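Equipment Planning Report, Second Period
Household Humanoid Project, Janstead site
July 12, 2026

Money first, as I gather that is the page people turn to.

Of the equipment line we have spent over half, and most of that went where the proposal said it would. The exception is cabling. I budgeted for cables the way a person budgets for parking, by hoping. The humanoid needs power, network and a stop circuit, each in a length that reaches the bed and the wardrobe, and the supplier sells them in lengths that reach one or the other. Cables and connectors have come to $1,214 so far. I have moved that amount out of travel, where it will be missed mainly by me.

Furniture was cheap. The bed and bedding, the wardrobe and the clothes rack were bought as ordinary household goods, and together with delivery they stayed within the $3,494 we set aside. The original plan called for an adjustable test bed from a laboratory outfitter. Their quote would have bought a bedroom for everyone on the floor, and none of the people we hope to help someday own one.

The platform deserves its own paragraph because it has its own email thread. Our bed is higher than the robot would like. The choices were to lower the bed, buy a motorized lift table from Skokari, or have the robot stand on wood. We chose wood. The blocks are unfinished pine and are in daily use. Skokari's sales office still writes to ask how our decision is progressing.

Still to be decided before October:

Second set of hands. The present pair manages a pillow. It does less well with a fitted sheet, a object that also defeats two members of the staff. Okafor has offered a loan set for 7 weeks, after which we either buy or send them back. I would like to accept. The loan costs nothing except insurance, and it would give us our own numbers before we sign for anything.

Spare actuators. We hold no spares for the knees. Lead time from Betivov is long and has been described to me in three different ways by the same person. If a knee goes, the project sits down. I recommend one spare, ordered now, out of contingency.

Overhead cable management. Betivov sells a ceiling track, and a local metal shop will make something similar for $600. I have seen the drawing and it looks fine. I have asked for a second drawing with the door on the correct side.

Service contract. The full plan covers software updates, phone support and an annual visit. We have used the phone support twice. I would renew at the basic level and put the difference toward the spare knee.

What I am asking for: approval to move the cabling overrun as described, permission to sign the Okafor loan, and release of contingency for one actuator. The ceiling track fits under my own signing limit, so I mention it only to be polite. The next report will include a proper depreciation table, which I have promised before.

The setup as it stands is attached.

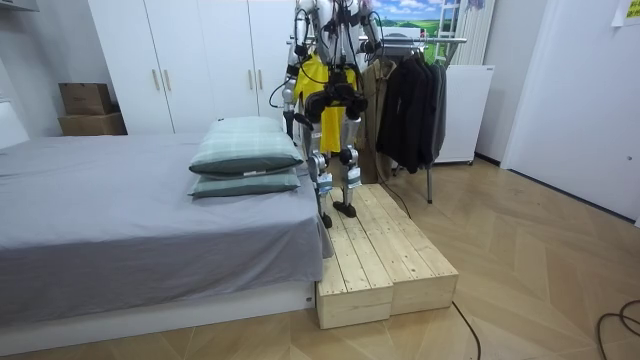 Mirjam Aebischer: Approved on the cabling and the loan. On the actuator, please get the lead time from Betivov in writing first, one version only, and tell me whether they would take back an unopened unit if we change models. I would also like the metal shop's price to include installation. Send the depreciation table when you have it, even if it's ugly.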